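Trarkitz opens lakeside cabins on stilts near Mollville

Dec 20, 2023

The small building company Trarkitz has finished its first group of holiday cabins on stilts, on the east shore of the lake at Mollville. The place is called Entili, and it will receive its first paying guests in January. Until now the company was known mostly for garden studios and boat sheds, so this is a new kind of work for them.

The cabins stand on steel legs above the reeds. A wooden walkway goes from the parking area to the water and passes every door on the way. The walkway is 172 meters long, and cars are not permitted after the gate. Guests bring their luggage in hand carts, which are kept under a small roof next to the reception.

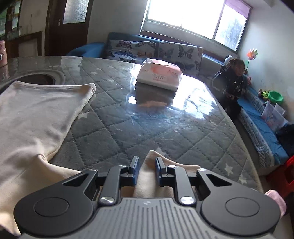

HOMES & CABINS

Each cabin has one main room with a kitchen corner, a sleeping loft and a bathroom behind the stairs. The inside area is 30 square meters, and the terrace is counted separately. The large window looks to the lake in all cabins except the two nearest to the road, where it looks to the birch trees. These two are offered at a lower price and they were, according to the booking office, the first to be reserved.

The walls were made in the company's workshop in Guvusside and came to the lake on trucks. The road along the shore is narrow, with a weight limit on the old bridge, so the panels had to be smaller than the company first planned. This added some weeks to the work. The legs were put in during the dry part of the summer, when the water was low and the machines could stand on firm ground.

Heating was a subject of long discussion. The first drawings showed a wood stove in each cabin, but the fire department asked for a greater distance between the buildings. Trarkitz moved to electric floor heating in the end, and kept one stove only, in the common house. The floors have thick insulation from below — cold air passes freely under a cabin on legs, and people who have slept in such a house in winter will remember it.

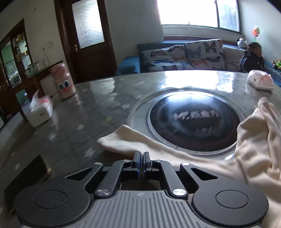 Prices start at 200 dollars per night in the low season, with bed linen and firewood for the common house included. Final cleaning is paid extra. Dogs are accepted in three of the cabins. The minimum stay is two nights, and over the holidays in summer it is one week.

Not everybody in Mollville was happy with the plan at the beginning. Nearly 200 residents signed a letter last year, asking that the path along the shore stay open to the public. The company changed the position of the reception building, and the path now goes behind it and comes back to the water after the last cabin. The fishing place by the old landing also stays as it was. A second point in the letter, about the lights on the walkway, is still not fully solved. The lamps were lowered and turned toward the boards, but some neighbors on the other shore say that they are too bright on clear nights.

The town has given permission for a second group of cabins farther to the north, with a bigger type for families. Trarkitz says that it has no date for this part yet and wants to see first how the legs and the walkway behave after one winter with ice.

Visitors who only want to look can come to the open weekend in January, before the first guests arrive. Two cabins will be open, and the common house will serve soup and coffee. Parking is on the field across from the gate. Strollers can use the walkway, but the stairs to the sleeping lofts are steep, and small children should go up only together with an adult.

Bookings for spring are already possible by phone and at the tourist desk in Mollville.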